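Goramgate Facilities Helpdesk
Ticket 483
Subject: Mini fridge not holding temperature, frost on rear wall
Opened: 16 Aug 2022
Requester: Chalerm Onsri
Location: Derese, second room off the corridor, round table
Equipment: Firkarus compact fridge, black, single door
Handled by: Serkura appliance desk
Priority: Low
Status: Resolved, see final entry

Requester, initial report

The black mini fridge in the Derese room is not keeping food cold enough. Symptoms as follows.

Plates on the wire shelf come out cool at the back and close to room temperature at the front. A sheet of frost forms on the rear wall, thicker toward the top. The compressor runs nearly all the time. It used to cycle on and off and you could hear the gaps.

Thermostat dial is at 5. I turned it up from the middle of the range when the problem started. Frost got worse, front of the shelf did not get colder. I have not changed anything else.

The unit stands on the round table and is plugged into the wall outlet. No error light, because it has no lights of any kind. No unusual smell. Slight hum through the table top, same as before.

Contents are cooked and raw vegetables on open plates, plus whatever people leave in it. No freezer box in use.

Please advise whether this is a repair or a replacement.

Serkura, reply

Received. Constant running with frost at the back and a warm front usually means room air is getting in past the door. A refrigerant fault is possible but tends to look different: compressor runs, no frost or a small patch of it, whole compartment warm. We would like to rule out the door, the airflow and the supply before anyone carries the unit out.

Please send the following:

Room temperature near the table.
Model and serial from the rating plate. On this series it is on the back of the cabinet, low down. Labels on the top are not the rating plate.
Air temperature at the front of the shelf and at the back, using a thermometer standing in a glass of water. Leave it with the door shut for 8 hours before reading.
A photo of the unit where it normally stands, door open, contents as they are.

Do not scrape the frost. The liner is thin and a knife will go through it.

Requester, reply

Room is 75 °F at the table. Thermometer glass is in the fridge now, only have one, so front first and back after that. Serial sent by phone. It took some time to find, I was reading the yellow sticker on top and that has no serial on it that I can make out.

Photo attached. Food has been left as it was. 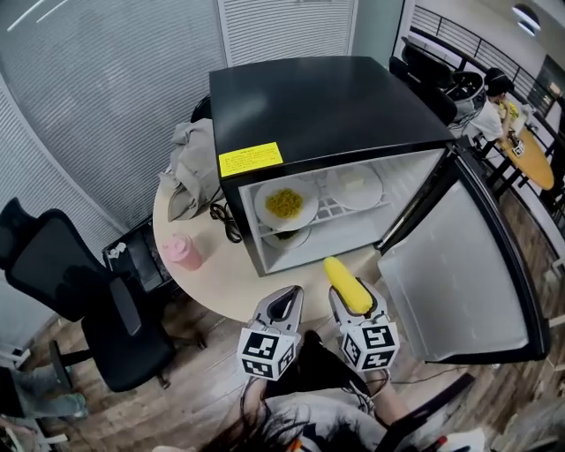

Attachment 1. Fridge on the round table, door fully open.

Serkura, reply

Thank you, usable. Notes from our side, in the order we would like them dealt with.

1. Cloth on the left. There is a gray cloth bunched against the left side of the cabinet. On this series the condenser tubing is bonded to the inside of the side panels, so the sides are where the heat leaves. A cloth pressed against one of them makes the compressor run longer for the same result. Remove it and keep that side clear. If the cloth was put there to stop vibration, it is the wrong place for it; use the feet.

2. Coiled cord in front of the cloth. Confirm whether this is the fridge's own cord or an extension. If it is an extension, take it out of the circuit. If it is the fridge's own cord and it is in use, uncoil it and route it off the back of the table.

3. Plates. Two plates side by side on the shelf and another on the floor of the compartment. The wire shelf is open, so air will pass through it, but not where a plate covers it. Cold air in this cabinet falls down the rear wall and comes back up along the door side. If the plates are pushed to the rear wall the air cannot drop, and the front stays warm. If they stick out past the shelf edge they can meet the inside of the door. Check both. Tell us the plate diameter against the shelf depth if you have a ruler.

4. Uncovered food. Corn kernels and similar give off moisture, and the moisture ends up on the coldest surface, the rear wall. Cover the plates or move the food to lidded containers. This will not fix a leaking door, but it will slow the frost.

5. Thermostat. Return the dial to the middle. A higher setting grows more frost, and frost insulates the wall.

Then the door test. Close the door on a strip of paper and pull it out. Repeat along the top, the handle side, the bottom and the hinge side. The strip should drag everywhere. Write down any place where it slides free.

Requester, reply

Answers in the same order.

1. Cloth removed. It was not there for vibration, it is used for wiping the table and gets pushed aside. It now hangs elsewhere.

2. Cord is a spare, not connected to the fridge. The fridge plugs directly into the wall. Spare cord put away.

3. Plates are not touching the rear wall. They are close to the full depth of the shelf. With both on the shelf and centered, the door closes but I can feel it touch something just before it seats. I had taken that for the seal. No ruler.

4. Covered with film for now.

5. Dial back at middle.

Front reading after 8 hours: above the safe mark on the thermometer, in the yellow band. Back reading will follow.

Paper test, plates in: drags on the hinge side and the top. Slides free on the handle side, lower half. Also loose at the bottom corner on that side.

Paper test, plates out: drags on the top, the hinge side and most of the handle side. Still loose at the bottom corner.

Serkura, reply

So there are two causes. The plates hold the door off along part of the handle side, and the bottom corner leaks with or without them.

For the corner, look at the gasket first. Wipe it with warm water and a little dish soap, including the folds. Dry it. Check whether the corner is flat or rolled inward. If rolled, warm it with a hair dryer on low, pull it forward by hand and tape the door shut until it has cooled. No grease on the gasket.

Then check level. A round table on a single column or on uneven flooring can lean a little, and a cabinet this light will twist with it. Put the glass of water on top of the fridge and look at it from the front and from the side. The cabinet should lean very slightly backward so the door falls closed. If it leans forward, the door hangs open by its own weight. The front feet unscrew. Turn them down until the lean is corrected, then check that all feet are carrying load. Empty the fridge first, and have the door shut while you tip it.

Also confirm that the door can swing its full arc without anyone having to move a chair or a cup. A door that gets stopped short tends to be let go and not pushed home.

Requester, reply

Defrosted first, since it had to be emptied anyway. Unplugged, door open, towel on the floor of the compartment. Food moved to the kitchen fridge down the corridor. There was more ice at the top of the rear wall than I thought, it came off in one sheet.

Gasket: dirty in the bottom fold, dried corn in it. Cleaned. Corner was rolled in. Hair dryer and tape as instructed, left taped 8 hours.

Level: water was higher on the front side of the glass. Fridge was leaning forward. Let the left front foot out one turn and the right one a turn and a half. Now leans backward by a small amount. The table itself has a slight rock, which I stopped with a folded card under one leg. Would prefer a proper fix for that.

Door swing: clear.

Paper test, empty: drags on all sides, bottom corner included.

Paper test with the two plates on the shelf: loose again at the handle side. Replaced them with smaller plates from the cupboard. Drags on all sides.

Serkura, reply

Good. Plug in, leave it empty and shut until it has cooled down, then load. Keep the dial in the middle. Send front and back readings the day after loading, and say whether the compressor cycles.

On the table: that is furniture and goes to the general Goramgate queue. We have passed it on with a link to this ticket. Do not leave the card there long term, it will compress and the lean will come back.

Requester, reply

Loaded with the smaller plates, everything covered, nothing on the compartment floor. Front and back readings both in the green band. Difference between them is small enough that I cannot read it on this thermometer. Compressor cycles, with audible gaps. Rear wall has a light film of moisture and no ice.

One more question. The large plates are what people use in this room. Is there a deeper shelf?

Serkura, reply

No deeper shelf for this cabinet. The depth is set by the door liner. Large plates can go one at a time, set toward the middle, if the paper strip still drags afterward.

No parts used. No site visit. Gasket is reusable; if the corner rolls again within 5 months we will send a replacement, quote this ticket. Next defrost check due in December.

Requester, reply

Noted. Label with the plate size put inside the cupboard. OK to close.

Serkura, final entry

Cause: door not sealing. Contributing: gasket corner rolled, cabinet leaning forward, oversized plates, left side panel partly covered, open food.
Action: gasket cleaned and reshaped, feet adjusted, unit defrosted, plates changed, thermostat returned to middle.
Open item: rocking table, moved to Goramgate general queue.
Ticket 483 closed.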